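Chapter 4
Before There Is a Data Set

By now you've trained a small model on somebody else's examples, and I hope it went well enough to make you a little cocky. In Chapter 3 the examples simply showed up. You downloaded a folder, you opened it, and there they were, all the same length and all neatly named. I love a folder like that! I've also spent most of my working life on the other side of it, making the folders, and this chapter is about that side.

Our running task will be a towel. We want a learning system to take hold of a towel on a table, fold it, and put it on a wire rack. You could do it while talking on the phone. Try writing it down as instructions, though, and you'll be in trouble by the second sentence (how hard do you pinch? where is the corner when the corner is tucked under?). So we don't write it down. We do the task ourselves with a gripper in each hand, record what the grippers see and how they move, and let the system learn from that.

An example, for us, will be one complete try at the task from start to finish. I'll call it an episode, the way most people do. An episode begins before the fingers touch anything, and beginners nearly always trim that part away. Please leave it in. The system has to learn how to arrive at the towel as well as what to do once it gets there, and the approach is where a lot of the deciding goes on.

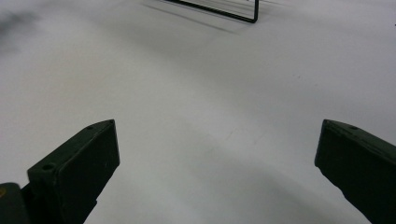
Figure 4.1 Fingers open, nothing between them.

My first season doing this was with a little company called Serkirix, where I was hired to write software and ended up folding towels. My partner at the table was Manju Rathore, who was much better at it than I was. She moved slowly. I moved like a man who wanted his lunch, and when we played back my episodes you could hardly tell which way the fingers were headed from one moment to the next. Hers you could have followed with a pencil.

We threw out 19 of my episodes that first week. They weren't failures, by the way – the towel got folded in every one of them. They were just too rushed to learn from, and I want you to hold on to that difference, because a good result and a good example are separate things and you'll be tempted to mix them up.

Cloth makes this worse. A block has a few ways of sitting on a table and a towel has more than I'd care to list. Press on it and the pile bunches up in front of the finger. Let go and it sits a bit differently from before. If all your episodes start from the same tidy rectangle, you've taught the system about tidy rectangles,
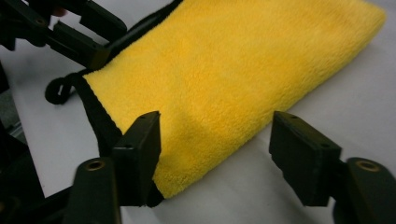
and the first rumpled one it meets will stump it. Turn the towel between episodes. Slide it toward one corner, then the other. Now and then start with a messy fold, and then fix it with the grippers while you're recording, so that there's some rescue work in the set too. Kuldeep Negi used to toss the towel onto the table with his eyes shut, and I've never found a better method.

You'll also want to keep a log. Mine was a cheap notebook. I'm copying out one entry as I wrote it, grumbling included, so you can see the sort of thing that's worth putting down.

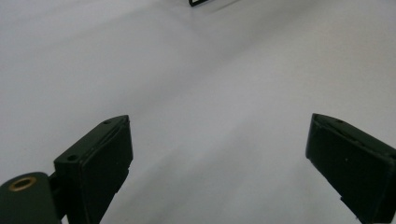 Dremness, January 24, 2021

Manju and I swapped sides after lunch. My left hand is hopeless and it shows. Almost 58 episodes kept today, would have been more but we argued over what counts as done. I say done is when the towel is on the rack. She says done is when both hands are clear of it. She's right (don't tell her). Going back through this morning's lot to check the endings. Also I keep drifting closer to the table as I get tired. Ask Geeta whether she sees that in the playback.

Geeta Shukla did see it, and she'd seen it for days. The height of my hands crept down all through every afternoon. It didn't ruin anything, but it meant my late episodes all looked alike in a way that had nothing to do with towels. After that we took a break every hour and I stopped complaining about it.

Notice what the entry has in it: who was at the table, which hand was weak, and a disagreement over the rule for ending an episode. No file format could have saved that disagreement for us. When the model later started hovering over the rack as if it couldn't make up its mind, the notebook was where we found out why.

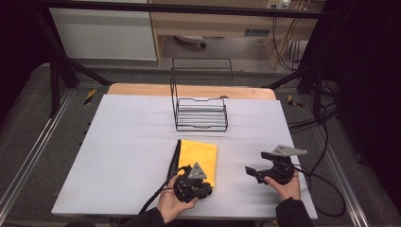

4.1 Laying out the table

Let's set up a station of our own. You'll need a flat surface with room to move both arms, the towel, the rack, and two hand-held grippers. Clear off everything else that might wander into view.

Put the rack down first, toward the back, and do a few slow practice runs without recording. Can you reach it with either hand? Do your cables let you? Mine never did at first. I'd get the towel nearly there and feel a tug at my wrist, and you can see that tug in the recording as a tiny hitch. Give yourself slack before you start.

Next, agree with your partner on a start and an end. Write both on a card and lean it somewhere you'll both see it, away from the work. Then record two episodes each and play them back together before you do any more. If one of you can't tell from the playback what the other was trying to do, talk it over and change the card.

Exercise 4.1 asks you to do exactly this with a dish towel and a pair of kitchen tongs, so go and find some tongs.

Questions about this chapter: Milagros Dagdag, Prajapati Course Books | © Prajapati Course Books | Back to top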